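Gripper closes a second time after it's already holding the fruit
By Wilma Chisholm - Monday, October 13, 2025
2 min read

wchisholm: Fruit-into-bowl work, hand-held grippers, one in each hand. The left one behaves. The right one closes, holds, and then some while later decides it would like to close again. Soft fruit takes this personally. I've swapped the pads and reseated the cable, and the log from the Tukov board shows one command where I feel two.

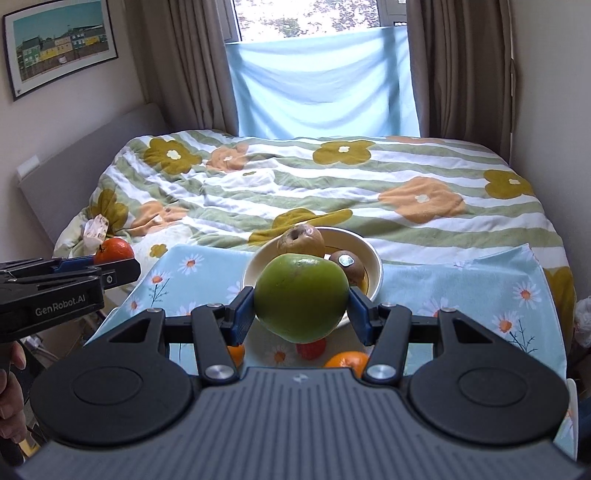 It never does it on an empty close. Only under load, and more often past the 30 minute mark. I'd like a cause before I run out of tomatoes.

bram_m: Backlash in the linkage. Check the pivot pins before you blame electronics.

khaphi: Disagree. Backlash gives you slop, it doesn't give you a second squeeze. Your current limit is resetting. Ours was set to 500 and dropped to the default every time the board browned out.

bram_m: A brownout would be in the log.

khaphi: Not in that log. It's a very optimistic log.

wchisholm: Pins are tight, sorry Bram. Supply does sag when both grippers close together. Tried big fruit, small fruit, and fruit on the cloth instead of in the bowl, no difference.

iida_l: Whatever it is, please stop running it with your fingers near the pads. I got pinched by a Brurkix unit in March and typed with one hand for 4 days. Power off, then poke.

What to try, in order

1. Run the right gripper with the left one unplugged. 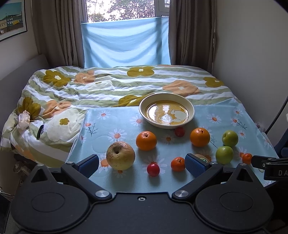

2. Give each gripper its own supply.
3. Read the current limit back after a double close, before you restart anything.

wchisholm: Did 1. No double close in 62 grabs. Kha may gloat.

bram_m: I'd still check the pins.

Comments (2)

Valtteri A.: Same fault on our Sterkon pair. Separate supplies helped, didn't cure it.

sprocket_hen: What happened to the squashed ones? Asking for lunch.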